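Two Handles and a Home: Renata Żak on Life With the Plemby Kit 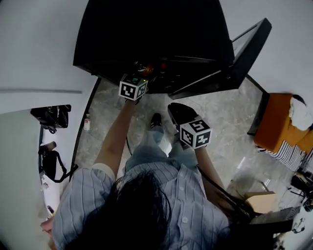 A Plemby kit at work on the floor, with one handle at the black cabinet.

Renata Żak answers her door with a screwdriver in her back pocket and starts talking before I have my coat off. She has spent the last five months with Plemby, a recording kit from the small firm Clerholm that lets you teach a robot a household or workshop task by doing it yourself, with a handle in each fist. She runs a two-room repair studio in Pirnasach and writes a newsletter for people who like tools. She bought her kit at full price, $2,685, and she wants that in the article.

"I paid for it, so I get to complain about it," she says. "I just don't have as many complaints as I expected!"

The idea is easy to grasp once you have the handles. Each one carries a white cube printed with black square patterns, and the software follows those patterns to work out where your hand is and which way it's turned. You reach, grip, twist or set something down, and the motion is saved. Later it can be used to train an arm to do the same job.

Żak had tried teaching an arm with a joystick before this and hated it. "You think about the joystick the whole time. You end up with these stiff little moves, like somebody trying to eat soup in ski gloves. With the handles I forget. I reach for a knob the way I reach for a knob, wrist and elbow and all the leaning."

The leaning matters a good deal to her. Much of what she records happens low down, sitting on the floor with her knees up, because that's where the machines she repairs tend to live. She sees plenty of demos done at a nice clean table at a nice clean height, and she finds them a bit dull.

"Real jobs are awkward. You've got one hand holding a lid and the other one hunting for a button at the back of a dark box. If a kit only works when you're standing up straight, it's no use to me. This one follows me down there."

Does it follow her everywhere? Mostly, she says, and then gets up to show me with a bread bin. When she pushes a handle far inside, so that the cube is covered on nearly every side, the track on her laptop stutters and picks up again as she draws her hand back. Deep, narrow spaces are the weak spot. She has learned to come in at an angle, and she throws out the takes that go wrong.

The cable is her other gripe. "I'd love it gone. I've caught it under my knee more times than I'll admit to you. It doesn't hurt anything, but it breaks your rhythm, and rhythm is most of the work."

Her biggest project so far is what she calls the Grecu set, named after the street where she did the recording. It holds 1,095 takes of small actions on cabinets and control panels: opening, closing, pressing, turning. She did most of it alone, in the evenings, and says the kit was steady all the way through. Setup took her most of a morning the first time. Now she's recording before the kettle boils.

"There's a calibration step where you wave the handles around like you're landing a plane," she says, and does it for me, both arms going. "My neighbor saw me through the window. We've had to have a conversation."

She is less happy with the manual, which she calls thin. The section on naming and sorting takes is a single page, and she had to work out her own system of folders. Clerholm did answer her emails, usually within a day, and an update in November fixed an export problem she had written to them about. She'd still like a proper chapter on it – with screenshots, please.

I ask who should buy one. She thinks about it for longer than anything else I've asked.

"If you only want to see a robot do something fun on a Friday night, it's too much money. Borrow one. If you've got a job you know inside out, with all the fiddly bits in your hands, and you want to pass that on to a machine, then yes, absolutely. I keep finding things I didn't know I did. I brace with my little finger before I turn a stiff dial. Every time! I've been doing that for years and I only noticed when I played the takes back."

She has a stiff dial waiting in the next room, and she's already looking for the second handle.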